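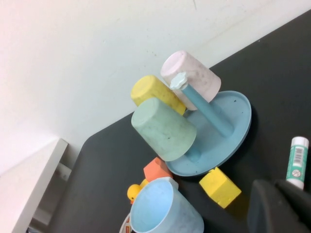
Does a longer break between games help a visiting handball team win? In our data it helps a little at best, and most of the gain goes away once the strength of the two teams is taken into account.

Research > Team Sports > Scheduling
9 min read
4 comments

4. Rest days and away results

4.1 What has been claimed

Coaches, broadcasters and a fair number of published papers treat rest as settled. A team that has had a full week off is said to be fresh, and a team that played midweek is said to be tired. The claim is so familiar that it is rarely tested against the dull alternative, namely that good teams and bad teams get different schedules. In the Narik League the stronger clubs also play in the Fjeld Cup, so their midweek games pile up. Weaker clubs go out early and sit at home. Any simple comparison of rested and unrested teams is partly a comparison of weak and strong ones, and it should surprise us that rest shows up as useful at all.

Earlier work with the Nundura ratings found a gain for rested visitors of 2 goals per game. We could not reproduce this. The ratings used there were updated after each season ended, so the model was told how strong a team would turn out to be before the games were played. We do not think the error was large in any one game, but it all pushes the same way.

4.2 Data and method

We used 3401 regular season games. Games moved to a new date at short notice were dropped, as were games on neutral courts. Rest was measured in whole days from the end of one game to the start of the next. Travel was measured by road distance, and a trip of more than 600 kilometers was marked as long. The cutoff is arbitrary. We kept it so that our tables can be set beside the older ones, and we would not defend it on any other ground. The game list was frozen on April 28, 2024, and later corrections by the league are not included.

All models were fitted in Winen with team strength estimated only from games already played. This makes the February results noisier than we would like, with many clubs coming back from the winter break with changed squads.

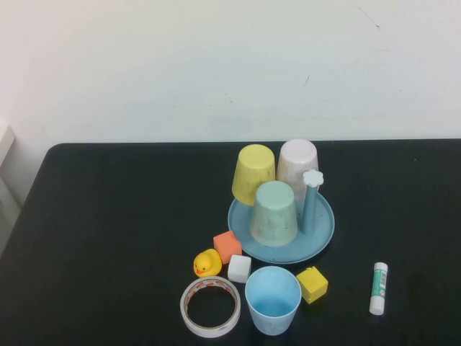
Figure 1. Three plastic cups, bases up, on a round light-blue plate.

4.3 Results

With no control for strength, visitors on short rest did better than visitors on long rest, the reverse of what the theory predicts. With strength included the sign flips, but the interval still covers zero in every season except the first. Adding travel changes very little. Long trips look costly when taken alone, yet the clubs that make the most of them are the northern ones, and those clubs also lose nearby away games.

We also tried splitting the games by half. If tired legs matter, the damage ought to appear late. It did not. Visitors on short rest fell behind early, if they fell behind at all, and then held level. One could build a story about slow starts from this, and someone probably will. We would want to see it in a second league first.

4.4 Objections
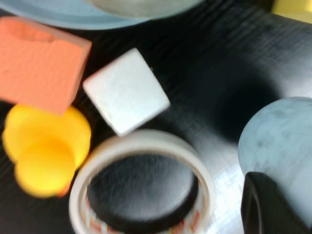
One reader of the draft objected that days off are a poor stand-in for fatigue, and that "a week with hard training every morning isn't rest, whatever the calendar says." We agree, and the point cuts against most of the papers cited in Section 2 as well as our own. Minutes played would be better, but the league published them for only part of the period, and the early sheets disagree with each other.

A harder problem is rotation. Coaches know the schedule and hold players back. If they do this well, the effect of short rest could be real for each player and still absent from the score. Our models cannot tell that case apart from one where rest hardly matters. Neither can the models we have criticized, although several of them are written as if they could.

Shares: 2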